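INFORME DE AVANCE N.º 2

Proyecto: Reducción de mermas y de consumo energético en la línea de relleno textil
Entidad ejecutora: Stolar
Destinatario: Fondo Clonanport, área de seguimiento
Fecha: martes 16 de diciembre

1. Objeto

El presente informe recoge el estado de ejecución desde la entrega anterior, de julio, y las desviaciones respecto del plan de trabajo aprobado. La justificación económica se remite por separado en el formato Wunent.

2. Estado de las actividades

Actividad A. Sustitución de la cardadora. Concluida. El equipo está en servicio en el turno de mañana y en pruebas en el de tarde. El ajuste de la separación entre cilindros requirió dos visitas más del proveedor, Stetsiuk, sin coste para el proyecto.

Actividad B. Recuperación de fibra. En curso. El circuito de aspiración recoge el polvo de corte y los restos de fibra de poliéster en dos silos independientes. En el periodo se han recuperado 1.335 kg, de los cuales 524 kg se han reincorporado a producción. El resto queda almacenado a la espera del ensayo de resiliencia. La mezcla admitida por ahora es del 34 % de fibra recuperada como máximo; por encima de ese valor aparecen grumos en las piezas de poco espesor.

Actividad C. Medición eléctrica. En curso. Se han instalado analizadores en el cuadro general, en el compresor y en las sopladoras. El analizador del compresor perdió registros durante nueve días por un fallo de la tarjeta de comunicaciones; esos días se excluyen de la serie y no se han interpolado.

Actividad D. Formación. Ejecutada al 78 % de las horas previstas. Queda pendiente el módulo de limpieza de filtros, que depende de la entrega del manual definitivo.

3. Desviaciones

El ensayo de resiliencia acumula cinco semanas de retraso. El laboratorio contratado devolvió el primer lote de probetas por humedad superior a la admitida. Se ha preparado un segundo lote con acondicionamiento previo en cámara. El retraso no afecta al presupuesto, pero desplaza el hito 4 al trimestre siguiente.

El ruido en el puesto de soplado sigue por encima del valor objetivo. Se propone encapsular la sopladora 2 con cargo a la partida de imprevistos, para lo que se solicita conformidad.

4. Próximo periodo

Cierre del ensayo con el segundo lote. Ampliación de la medición eléctrica al turno de tarde. Revisión del límite de mezcla por familias de producto, empezando por los cojines y las piezas de peluche.
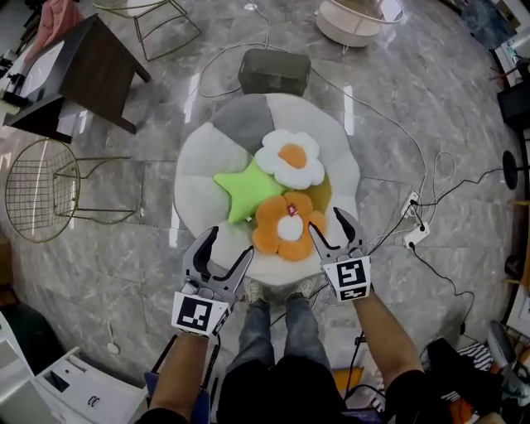
Cojines y piezas de peluche con forma de flor, estrella y huevo frito.
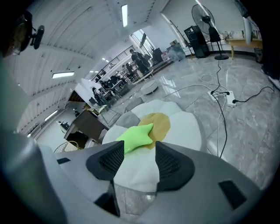
Radymyr Moroz, a la vista del borrador, pide que el límite de mezcla no se fije por familias sino por espesor de la pieza, y observa que los kilos recuperados deberían darse también en relación con la fibra consumida; sin ese cociente, escribe, no es posible saber si la merma baja o si simplemente se ha producido más. Solicita además que el encapsulado de la sopladora 2 se tramite aparte, con oferta y plano, antes de comprometer la partida.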